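Home | Teams | Build Log | Safety | Forms | Contact

Huklow Student Robotics Project
Pre-Session Safety Checklist, Bin Picking Cell, with Comments
Tuesday, December
By Faith Sang. Reviewed by Lama Sabbagh.

Complete before drive power is enabled. Mark each line OK, ACTION, or N/A. A session does not start with an open ACTION in sections 1 through 3.

1. Emergency stop and enabling

1.1 E-stop on pendant latches and resets. OK
1.2 Second E-stop reachable from the operator position. OK
1.3 Speed override limited for student operation. OK. Limit confirmed at 27 percent. Zaid asked for 85 for the timed trials; refused until 1.5 is closed for a full week.
1.4 Enabling switch drops drives on release and on full squeeze. OK
1.5 Operator sign-off sheet current. OK. Hussam Dabbas added after retest.

2. Arm and dress pack

2.1 Hoses and cables secured to the arm, no rubbing at full reach. ACTION, closed same session. Loop was catching at the far right corner pose. Retied by Shadi Dabbas and jogged through all taught poses at low speed.
2.2 Gripper fasteners checked with torque driver. OK
2.3 Gripper opens on loss of program, part drop zone clear of hands. OK
2.4 Payload data matches tool 4. OK. Previous value was left over from the suction tool.

3. Bins and table

3.1 Bins clamped to each other and to the table. OK. Push test by hand from two sides, no movement. Clamp handles must point away from the arm path. Check again after any bin contact.
3.2 Bin walls free of sharp burrs. OK. Coating on the far inner wall is worn and scraped. Cosmetic only, but run a gloved hand along it and not a bare one.
3.3 Blue tape marks on table intact. OK
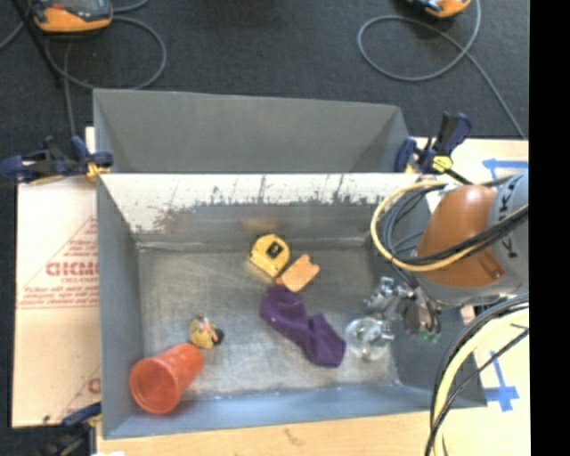 3.4 Bin position in program agrees with tape marks. OK. Touch-off repeated at two corners. Offset file is grelora_481; older files moved to the archive folder.

4. Test objects

4.1 Object set inspected for cracks and chips. OK. Transparent items are to be checked against a light before each run and discarded if marked.
4.2 Soft items free of loose threads. OK. Threads have wrapped the finger joints before.
4.3 Objects placed by one person, drives off, pendant held by the same person. OK
4.4 Tape measure locked closed. OK

5. Area

5.1 Cables on the carpet routed outside the walkway. ACTION. Pendant lead still loops where people step. Cable cover requested. Walk around until fitted.
5.2 Observers behind the line. OK
5.3 Safety glasses worn by everyone at the table. OK

General comments

The 2.1 finding is the second on the same corner. Shadi will shorten the loop and resubmit the line for review. If the approach angle is changed by the Ferkach group, 2.1 and 3.4 must both be repeated, including when the change is made in simulation only.

Next check due before the first session on Tuesday. L.S.

Related items
- Gripper finger replacement procedure
- Dubey round: scoring and time limits
- Pendant training, part 2
- Incident and near-miss form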